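5 Recording a remote control task by teleoperation

This section covers recording demonstrations of the task "remote control, side table" with the Nukis leader handset. It assumes that the arm has been homed (section 3) and that the head and wrist cameras have been calibrated (section 4). Two people are needed: an operator at the handset and a spotter within reach of the stop button.

5.1 Preparing the work area

1. Place the side table in the corner, beside the sofa. Leave the desk telephone on the back part of the table.

2. Check that the telephone cord hangs freely down the wall. If it lies across the front half of the table, move it back before powering the arm.

3. Drive the base forward until the gripper can reach the centre of the table top with the elbow still bent. Lock the base.

4. Move the gripper slowly over the front half of the table. Confirm that the arm cable follows without pulling tight.

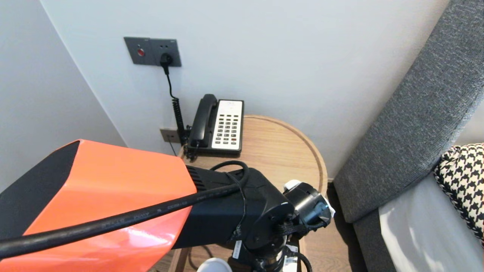
Figure 5-1. Arm extended over the front half of the side table. Telephone at the rear.

CAUTION: The table top has a raised rim. Do not lower the gripper against it. Contact with the rim can shift the table and spoil the alignment for the rest of the set.

Note: The wall plate above the telephone carries a red button. This is part of the room and is not connected to the robot. The stop button is on the spotter's lead only.

5.2 Starting a session

1. Switch on the leader handset and wait for the steady tone.

2. Open Wellberg Recorder and select the profile "Side table". Enter the operator's name in full. Initials are rejected on upload.

3. Hold the handset in the same pose as the arm, then press Engage. If the two poses differ by more than 15 degrees at any joint, the recorder refuses to engage and shows the joint number.

4. Set the motion scale to 5 for new operators. Experienced operators may use 7.

5. Set the remote control down near the centre of the table, in front of the telephone, with its long side pointing towards the wall. Withdraw your hand before the operator presses Record.

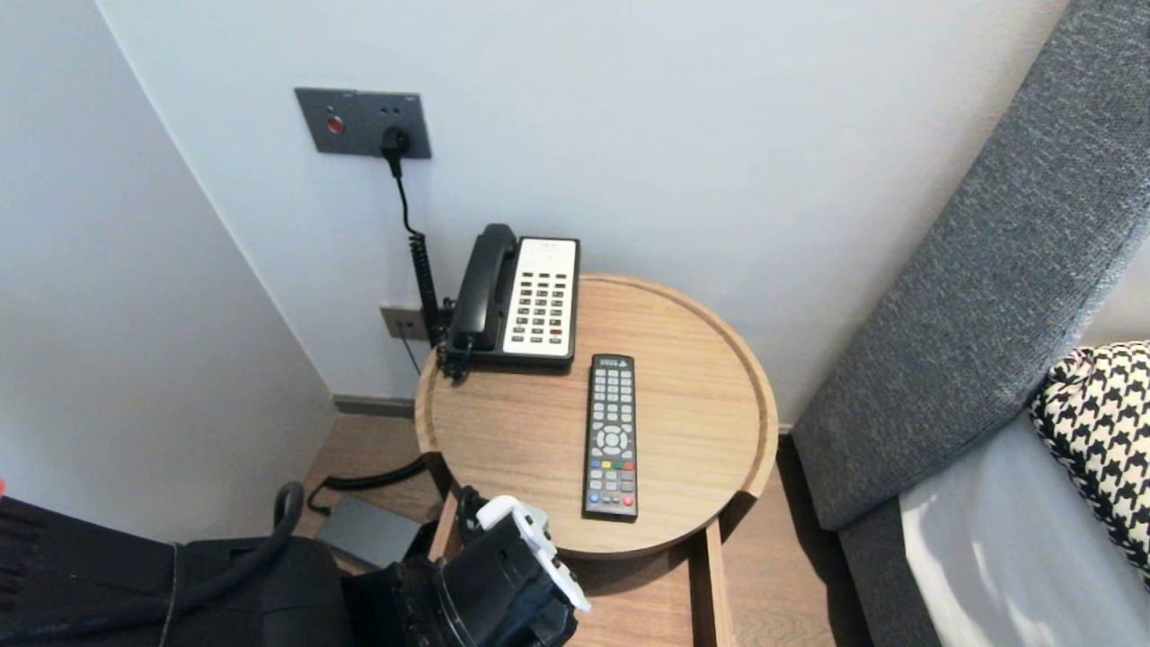
Figure 5-2. Remote control on the table in front of the telephone, gripper at the near side.

6. Press Record and wait for the second tone. Frames captured before the tone are dropped.

7. Carry out the task at an even pace. A short pause before closing the fingers is acceptable - a long one is learned as part of the task.

8. Press Record again to end the episode. Mark it Keep or Discard straight away. Unmarked episodes are kept out of the training set.

Note: Vary the position and angle of the remote control a little between episodes. Leave the telephone where it is until the set is complete.

5.3 Working at the table edge

The head camera gives a poor view of anything lower than the table top. When the gripper goes down past the rim, switch the operator's display to the wrist view with the thumb key. Keep the head view open in the small window, so that the position of the forearm can still be checked.

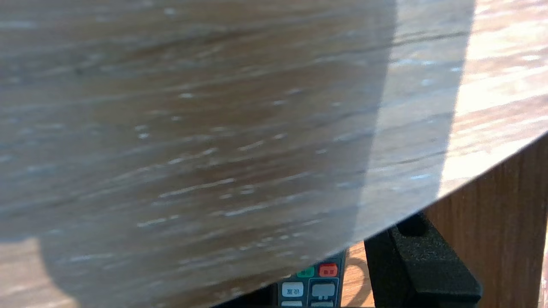 Lower the gripper in short moves and stop between them. The wrist camera is mounted to one side of the fingers, and distances near the edge look shorter than they are. If the motor current bar turns amber, back away along the path of approach. Never twist the wrist to free it.

In strong daylight the exposure may hunt as the wrist passes from shadow into sun. Lock the exposure in the camera menu before recording, or draw the blind and repeat the calibration check.

CAUTION: The spotter must not reach under the table while the arm is engaged. Press Pause on the handset and wait for the lamp to go out first.

5.4 Ending a session

1. Raise the gripper clear of the rim and bring it back towards the base.

2. Press Release. The arm holds its pose under brake.

3. Review the last episode in the recorder. Check that both camera streams have the same number of frames. The reference episode supplied with the profile has 1,863 in each.
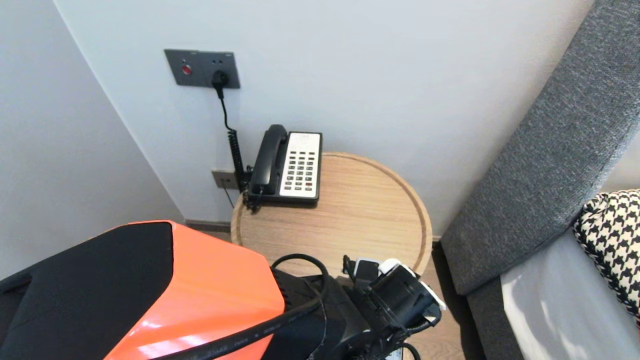
Episodes are compared by their first and last head camera frames, and the recorder lists any set in which the background has moved. Small changes in the angle of the base are the usual cause. To correct them, open the reference frame as an overlay and line it up with fixed features on the back wall: the dark grey plate with the red button and the smaller plate lower down both serve well. Do not use the houndstooth cushion on the sofa or the coiled cord, as either may shift between sets. Once the plates match, lock the base again and record one test episode before continuing.

4. Upload the kept episodes. Do not switch off the handset until the upload bar has cleared.

5.5 Faults during recording

Arm lags behind handset: lower the motion scale by one step and check the wireless link.

Wrist view freezes: end the episode, mark it Discard and reseat the camera plug at the wrist.

Recorder reports "pose mismatch" after Pause: move the handset slowly towards the arm's pose until the warning clears, then press Engage.

For faults not listed, see section 9.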